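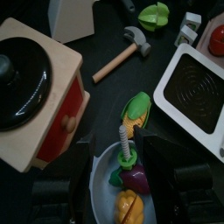

Cestach 2369 Play Kitchen: Review
Reviewed by Séverine Huet
Posted Tuesday, October 27, 2015

The Cestach 2369 is a freestanding play kitchen sold flat-packed, with a sink side, an oven side, a shelf above both and an open bay underneath. It is aimed at preschools and at homes with more than one child. Ours was assembled in April and has been in a mixed-age room since then. The previous unit in that room was a Clokon, and I refer to it where a comparison is useful.

No accessories are included. Pots, food and small appliances have to come from somewhere else, and the choice affects how well the kitchen works, so I cover sizing below.

Assembly

Panels are 10 mm birch plywood with pre-drilled holes. Fasteners are cam locks on the carcass and machine screws with threaded inserts at the hinges. The inserts are the better choice. On the Clokon the hinge screws went straight into particleboard and pulled out during the first winter, after which the door was held on with longer screws and later removed.

A 5 mm hex key is supplied and fits everything except the faucet, which takes a Phillips screw from below. Fit the faucet before the back panel. The instructions put it near the end, when the space under the sink is too narrow for a normal screwdriver and a stubby one has to be turned a few degrees at a time.

Holes lined up on all panels but the left side, where the shelf pin holes were slightly low. The shelf sits out of level as a result. A round can placed on it rolls toward the sink. Cestach sent a replacement panel on request, without asking for photographs, and I have not yet taken the unit apart to install it.

Tipping

The base is shallow for the height. With the oven door open and a child leaning on it, the unit will come forward if it is not anchored. A wall strap is in the box, but the screw supplied with it is suitable for wood studs only. For masonry, buy an anchor. I would not use the kitchen unanchored, and I would prefer that the manual said so on its first page instead of its last.

Doors and hardware

The oven door drops forward on a piano hinge and is held by a cord on the right side. A single cord means the door twists when loaded. A second cord would cost very little. The cupboard door has a soft-close hinge, which has slowed down since new and now stops short of closed unless pushed.

Magnetic catches are strong. Younger children open the cupboard by pulling the top corner of the door instead of the knob, and the finish has worn there first.

Surface and cleaning

The finish is a water-based clear coat, satin. Washable marker comes off with a damp cloth. Crayon needs a little dish soap. Disinfectant spray left to sit overnight raised the grain beside the sink, and light sanding with a fine sponge followed by a wipe-on coat fixed it well enough.

The worktop is laminate and has no problems to report. The sink is a lift-out steel bowl with a rolled edge. It is not plumbed and does not drain, so any water has to be carried away by hand.

Color matters more than I expected when choosing pieces to go on the worktop. Cestach sells the top in white and in black. Pale wood and pastel pieces are easy to find on black at cleanup time. Dark cookware disappears on it.

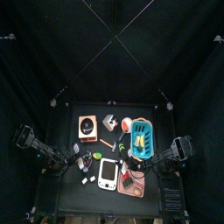 Peach-colored box on a black tabletop, back left.

Noise

Plywood panels with an open bay behind them act as a drum. A wooden pan set down hard on the worktop is louder on the 2369 than it was on the Clokon, whose heavier particleboard top was duller in every sense. Self-adhesive felt on the underside of the worktop reduces this noticeably. Starbridge sells it by the sheet, and one sheet was enough.

Accessory sizing

The burners are printed on the worktop and are purely graphic, with no raised edge. That leaves the surface flat, so a separate toy cooktop can be set over them if you want buttons and a display. Check the depth before ordering. The usable worktop stops at the backsplash rail, and anything deeper will overhang the front, where it gets knocked off.

The shelf takes standard wooden toy appliances such as a grinder, toaster or mixer, but height is limited under the top rail. Measure to the knob or handle. Pieces with drawers should face outward and sit back from the front edge, or the drawer ends up on the floor. The Sung wooden food set fits the oven tray with a little room to spare, although its melon does not go through the cupboard opening until cut into its parts.

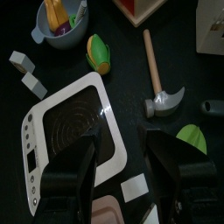 Warranty and spare parts

The warranty is 2 years for home use. Institutional use is excluded in the printed leaflet and included on the retailer's page, so get the terms in writing before buying for a school. Hinges, knobs, cords and the sink bowl are sold separately. The faucet is not, and it is the part I would expect to break, given that children use it as a handle when pulling themselves up from the floor.

Summary

Good panels, good inserts, a well-made sink bowl. The weak points are the single door cord, the narrow base and the order of steps in the manual. I would buy it over the Clokon for a classroom. For a home with one child the smaller Cestach unit has the same hinges and takes up less wall.

Update: the replacement side panel is now installed. The shelf is level. Two cam locks had to be replaced after being undone and retightened, so order spares with the panel.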